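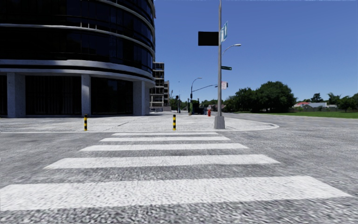

Who pays when a town puts a deposit on drink bottles? The shopper does, at the till, and gets the money back when the empty one comes home to a return point.

## Handout 2: Deposits in Cillham

Last week we stayed with the law itself, so today I'd like us to look at how it plays out in a real town (my favorite part of the course, I admit!). Cillham began its trial with 62 shops, and in the first month people brought back 1,614 bottles - a modest start, but a lovely one to learn from.
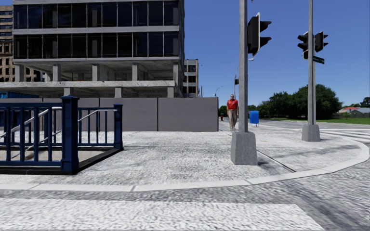
Small shops worry most about storage, and I do feel for them. Empties are light but bulky, and a corner store has no back room to speak of. Moder, the hauler, suggested shared drop-off points instead, and a shaded open level under a big building, with a row of concrete columns along the front, is the kind of spot I'd like you to keep in mind when you read their plan. Think about rent, noise and who sweeps up.

Please read the Fundska report before we meet, especially the part on shops selling under 1,000 bottles a month.

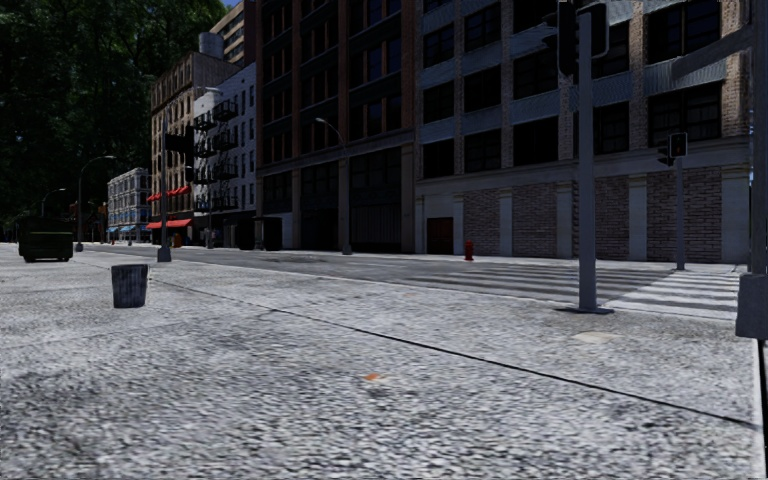
Fragkou replied to the draft rules that a shop too small to store empties should still have to hand back the deposit, and I'd love to hear whether you agree. Bring half a page, handwritten is fine.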